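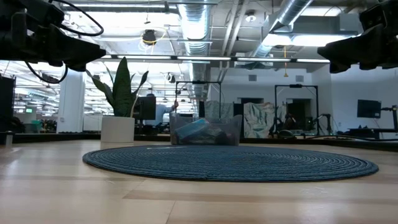

Thank you for the reply about footstep noise, and sorry that I answer so slowly. I live above another flat at Ladstead and I have the same problem from the other side, because I am the one who makes the noise. Light wooden boards look very nice and are easy to sweep, but every heel and every dropped spoon goes through them. A round braided rug, like the blue-teal one in the first photo, helps with dropped things and with the sound in the room itself. It doesn't do much for the low thud of walking. For that you need something thicker between the rug and the boards.

On October 3, 2026, a member of the list wrote:

> Our landlord has changed the carpet for boards in all the
> flats on our side of Ledard. Now we hear the people above
> from 6 in the morning. They are polite and they have bought
> rugs, but I notice almost no change. Has anyone tried
> Feltance under a rug? Is it worth the money, or should
> we ask Kavanagh to lift the boards and do it properly?

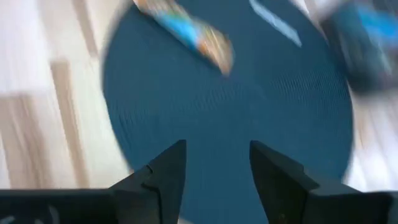

I have tried Feltance, in the hall only. I bought one piece and cut it 30 mm smaller than the rug on every side, so that the edge of the rug lies down and you don't trip. With a round rug you must make a paper pattern first. The neighbour below told me that the hall is now much better, but the bedroom, where I have done nothing, is the same as before. So I would say yes to your first question, if the people above you are ready to cover the places where they walk most.

About Kavanagh I am less hopeful. In July I wrote to them concerning flat 306 and they asked me for a list of dates and times. I sent it, and then they offered a visit, but only if both flats agreed to be at home. Please keep copies of everything. They also said that lifting the boards is the decision of the landlord and not theirs.

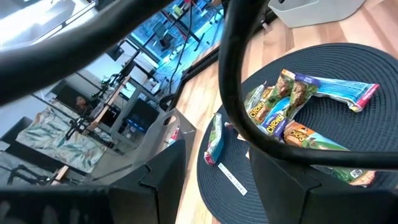 Some smaller things which cost very little: felt under the chair legs (change it when it becomes flat), slippers by the door, and the washing machine not at night. I also moved my bookcase away from the bedroom wall, but I am not sure if it helped.

One question to the others. A shop offered me a cork layer for 500, fitting included, for the bedroom. Is this a fair price, and does cork keep its thickness under a heavy bed? I would like to hear from somebody who has had it for a few years.

With kind regards,
a member from Ladstead, upper floor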